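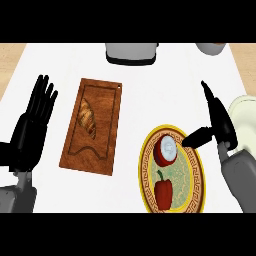
Why not build the arms first and worry about the simulation afterward, one reader of our midterm draft wanted to know, and wouldn't a real table teach you more in an afternoon than a pretend kitchen does in a month?

April
By the Liva project group, Lallholm Shared Workshop

Liva: a two-armed kitchen helper, final report

We have thought about that comment a good deal, and it is a fair one, so we will let it sit at the front of the report and try to answer it as we go along. Part of the answer is plain old money. The motors for the Liva build came out of our own pockets, and the first one we burned out (on the bench, doing nothing more exciting than holding up a bag of rice) taught us to be careful with the rest. The other part is that we share our bench at Lallholm with people who build furniture and fix bicycles, and we couldn't leave a half-wired robot sitting there between evenings. A kitchen on a laptop can be put away in a backpack.

What we set out to do

The goal was a pair of arms that could help a person put together a simple lunch: pick up a loaf, hold something still, move a vegetable from a plate to a cutting board. We left knives out completely, and the workshop was very glad to hear it. We gave ourselves four months, which felt like a luxury when we started and felt a whole lot shorter once the parts began to arrive.

We decided early that the two sides would be different. The left arm carries a hand with long fingers and a thumb, and the right arm carries a gripper. There was a long and friendly argument over this, with half of us wanting matching hands so that the code could simply be mirrored. In the end we liked the idea of one side that could steady a thing gently and another that could pinch it, and we also wanted to find out how much trouble the mismatch would give us. (Plenty!)

The practice kitchen

The simulation runs in Virex, which one of us had used for a class and the rest of us learned by breaking it. The practice setup is a white table with a wooden cutting board, a baguette on the board, and a plate next to it with half a red onion and a red bell pepper. The onion was our favorite thing to work with and also the one that caused the most groaning. A halved onion has a round side and a flat side, so a grip that makes sense from one direction makes no sense at all from another, and the rim of the plate is always waiting to be bumped by a fingertip on the way in.

We went through around 200 runs of the onion task before we stopped changing the approach path. Early on we brought the gripper straight down and squeezed. Later we had it come in with one finger lower than the other, pause, and only then close, and that was the version we kept. We should admit that our notes from the first weeks are thin. We saved the settings for the runs we were proud of and hardly any of the others, and by the time we wanted to compare them we were guessing. If you are starting a project like this one, please write down the bad runs too.

The bread was easier on paper and stranger in practice. Virex treats our loaf as one stiff object, so nothing squashes, and the hand can hold it with far more force than a real crust would put up with. We put a limit on the finger force by hand, using a kitchen scale and a loaf from the corner store, and then ate the loaf, so that measurement was only taken once.

The build on the bench

While the simulation was going on, the real arms were coming together in the evenings. There are 32 printed parts in the current design, counting both arms, and nearly all of them were printed more than once. The wrist on the left side gave us the most grief. It has to carry the whole weight of the hand, and our first version twisted whenever the arm reached out to full length. We made the walls thicker, which helped, and moved the screws closer to the joint, which helped more.

The motor boards are from Kang. They are well made and the connectors are lovely, but the numbering starts at zero on one side of the board and at one on the other, and we lost an entire evening to that. We have since put masking tape labels on everything, including a few things that didn't need them.

Right now the right arm moves under its own power and follows the paths we export from Virex, slowly. The left arm moves too, but only the thumb and one finger of the hand are wired up. We have not yet run both sides together on the bench.

Back to the question

So, would a real table have taught us more? For the wrist, yes, without any doubt. Virex never once showed us a twisting bracket, since we had told it the brackets were perfectly stiff and it took us at our word. For the onion, we think the laptop was the better teacher. We could try a foolish idea, watch it fail, put everything back where it was and try another one before the kettle boiled, and we wouldn't have dared to do that with motors we had paid for ourselves.

What is left

The rest of the fingers need wiring, and the cable run through the left forearm should be redone before that, as it rubs against the elbow. We would like to swap the plate in the simulation for a flatter one and see how much of our careful approach path was only there for the rim. There is also a second set of forearm covers on the shelf at Lallholm, sanded and waiting for paint, and we still haven't agreed on a color.

Contact: Liva project group, Lallholm Shared Workshop | © Liva project group | Back to top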